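Thursday, February 22, 2018
Steamed bun reheating, electric steamer, Lometon kitchen bench

Carrying on from the December batch. Same steamer, new buns (Fotano plain, frozen). Water to the 300 ml line, tray in, lid off to the side until the buns are placed. Plate stays on the right of the pot, lid on the left, glass flat on the table.

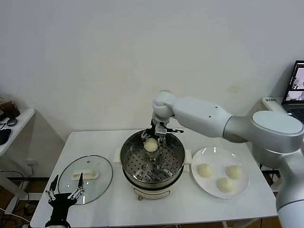
Spacing on the tray matters more than I wrote down last time. Buns set close together fuse at the sides and tear when lifted. First bun goes near the rim, the rest fill in with a finger's width between them. Full load weighed 592 g before steaming.

Timer: 25 minutes from switching on, then 2 minutes standing with the lid tilted. At 20 the centers were still firm. Longer standing makes the bottoms sticky - condensate collects on the tray between the holes.
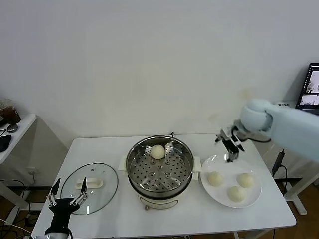
Do the buns need paper under them?
Only if they are going to sit after the heat is off. Served straight away they release from the bare tray, provided it was wiped with a little oil first. The Birnano liners work but cover too many holes, and the bun over the middle of the liner came out underdone.

Wipe-down: switch off at the knob and unplug before lifting the pot from the base. Water out first. Rim and outside of the pot with a cloth, base with a damp one only, no running water near the cord. 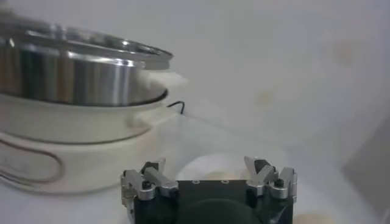
Open points
- Bošković scale drifts by over a gram when warm. Reweigh cold.
- Scale mark inside the pot is hard to read. Measure water in a jug.
- Repeat at half load, same time.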